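Chapter 5
Upholstered Seats in the Living Room: Daily Care and Order

After this chapter you will be able to:
– say what a woven cover is made to do, and what it is not made to do
– clear, brush and check an upholstered seat in the right order
– treat a fresh spot on a fabric cover without making it larger
– decide where clean clothes should wait before they go to the wardrobe

Key words: weave, nap, welt, filling, loose cover, fixed cover, fleck

5.1 Why a seat needs a plan

In most homes the sofa is the piece of furniture which works the longest hours. People sit on it, eat on it, sleep on it in the afternoon and put on it everything that has no other place at that moment. In Droddale, where the exercises of this book were first tried, the students of the evening course kept a diary of their own sofa during April. There were 22 diaries. The most frequent entry was not food and not pets. It was clothes.

This result is useful for us, as clothes on a seat are a small matter and they can be put in order quickly. A folded shirt does no harm to the fabric. The difficulty begins when the shirt stays until the evening, then somebody sits beside it, then on it, and then it must be ironed again or even washed again. The work of folding was done and the benefit of it is lost.

For this reason we treat the seat in this chapter as a working surface, in the same way as Chapter 3 treated the kitchen table. A working surface may hold things during the work. When the work is finished, it should be clear.
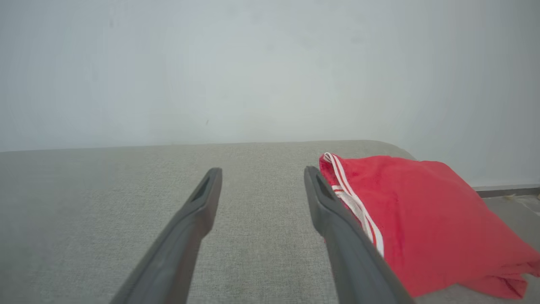
Sports clothes deserve a separate remark. They are often made of smooth, thin fabrics, and a pile of them slides more easily than a pile of cotton shirts. Fold them in half and then in half again, press the air out with a flat hand, and keep the pile low. If the pile must wait on the seat, put it away from the rounded edges, where the fabric slopes down and the pile can slip to the floor.

5.2 Light and dark covers

Light grey is a popular choice for woven covers, and a flecked yarn is forgiving to dust and to short hairs. It is less forgiving to dye. A new garment in red or dark blue should be washed separately before it lies for a longer time on a pale cover, above all if it is damp. Domański, in the older handbook which many teachers still use, gives the simple test: rub the inside seam with a moist white cloth and look at the cloth. If there is colour on it, the garment does not go on the sofa.

5.3 The weekly order of work

Begin with clearing. Take away clothes, papers and toys, and carry each thing to its own place at once. Then brush the seat from the back to the front, in the direction of the weave. Use the vacuum cleaner on low power with the flat nozzle, and go slowly along the line where the seat meets the back or the wall – crumbs collect there more than anywhere else. Lift loose cushions and turn them. At the end, look over the seams.

The full work takes 22 minutes on a sofa with 2 seats, if the clearing is already done.

Before you read further

1. Make a list of everything that lies on your sofa or armchair this evening. Mark which things came there clean.
2. Find the care label of the cover. Is the cover loose or fixed?
3. Discuss with a partner: in your home, where do folded clothes wait, and for how long?

Section 5.4 continues with fresh spots. For the practical part you will need a white cotton cloth, a soft brush and 200 ml of lukewarm water.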